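The Needle Can Wait

Mornings with the people who keep a suturing robot fit to sew

I'd been told to bring a sweater, and I'm glad I listened. The setup room at Lellance is kept cool enough that the coffee goes flat and cold in minutes, and at 6:30 in the morning the only sound is a fan and Sofia Abreu muttering at a cable.

Sofia looks after a suturing cell the crew calls Rana. I'd come to Lornholm expecting to write about a robot that sews (and it does sew, on practice tissue, day in and day out), but what I ended up watching for most of a week in January was everything that goes on before and after the sewing. Wiping, tugging, listening. A lot of tugging!

The first job is to home the arms. Each one swings slowly out to its stop, thinks about it, and comes back. Then Sofia puts a hand flat on the base and feels for a shudder she says she can pick up before the software does. I tried it. I felt a table.

Next come the instruments. These are the long thin tools that ride at the end of each arm, and the wrist of every one is worked by cables that run down the shaft. The cables stretch. Only by a hair, but a hair matters when the jaws are supposed to close on a thread much thinner than a shoelace. So each tool gets plugged in, rolled left, rolled right, opened and closed, and its numbers go in a paper notebook with a coffee ring on the cover. The oldest tool in the rack that week had 456 closings on it since its last re-tension, and Sofia was giving it the kind of look I give my car at the inspection place.

"You don't retire it on the number," she told me. "You retire it when it starts dropping thread."

Which is why the daily check ends with real stitches. The robot ties a few knots in a tissue pad while she sits at the monitor with her chin practically on the desk. She isn't judging the needlework much. She wants to know how the tool behaves right down at the stitch line, with loops standing up beside it and short tails poking out everywhere, where a jaw that opens a touch too wide will snag something it shouldn't.

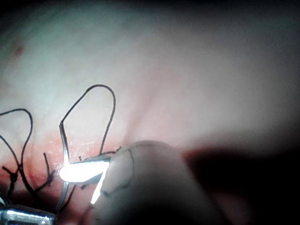
Rodrigo Azevedo thinks the knots get too much of the attention. Clean the jaws properly, he told me over lunch, and half of the so-called cable problems go away. His view is that people reach for the tension wrench because it feels like real work, while a soft brush and ten patient minutes feel like doing the dishes. He'd make everyone brush first and measure second, and he'd hide the wrench.

Sofia has heard this speech. She rolled her eyes, and then that same afternoon I saw her brush a set of jaws for a good long while before she touched anything else, so make of that what you will.

The cleaning really is fussy. Thread leaves a fine residue, and the practice pads leave a film of their own, and the two get together in the gap between the jaws and make something like the gunk in a hairbrush. You can't just soak the whole tool, either, or you'll wash the lubricant out of the wrist pulleys. So it's brush, wipe, turn, brush, wipe, with the shaft always held tip down so nothing runs back up toward the cables. I was allowed to do one. It took me forever and Sofia redid it.

After cleaning there's the pull test, my favorite part of the day. The jaws close on the thread and hold while it's drawn out to one side, and the load is stepped up a little at a time. A healthy pair keeps its grip all the way up the scale. A tired pair lets the thread creep, and on the monitor you can see the line of the graph sag before your eye catches anything at the tool itself. Sofia runs it with 2 strands as well as one, because a doubled thread sits differently between the jaws and will sometimes slip on a tool that passed with a single.

I asked what happens when one fails. Well, first she runs it again. Then she swaps it to the other arm, to make sure the trouble is in the tool and hasn't been in the drive all along (that one cost them a month once, and it's still a sore subject). If it fails on both arms, the housing comes open and she gets out the magnifier, and everybody leaves her alone until she's finished.

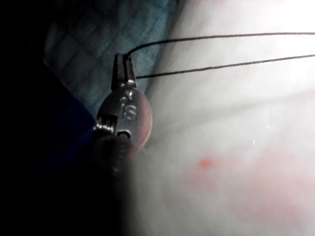

Photo: Lellance

The cables come as matched pairs from Zalari, coiled in little paper envelopes, and you never replace just one. New cable next to old cable pulls the wrist crooked, and you'd spend the rest of the day chasing it in the settings. Fitting a pair takes nearly 2 hours. Most of that goes to seating the ends, closing up, running the wrist through its full range, opening up again, and taking out whatever slack has shown itself.

There's talk of doing away with all this. The plan at Lellance is for the cell to check its own tension between stitches by 2033, nudging itself back into line without anyone opening anything. Sofia is for it, mostly. She'd like to sleep past five. But she also wants to keep the notebook going alongside for the first year or so, and she's already told them that.

On my last morning the old tool finally dropped a thread. It went on the third step of the pull, a small slide and then nothing between the jaws at all. She wrote the number down, drew a line under it, and asked me to pass her an envelope from the second drawer.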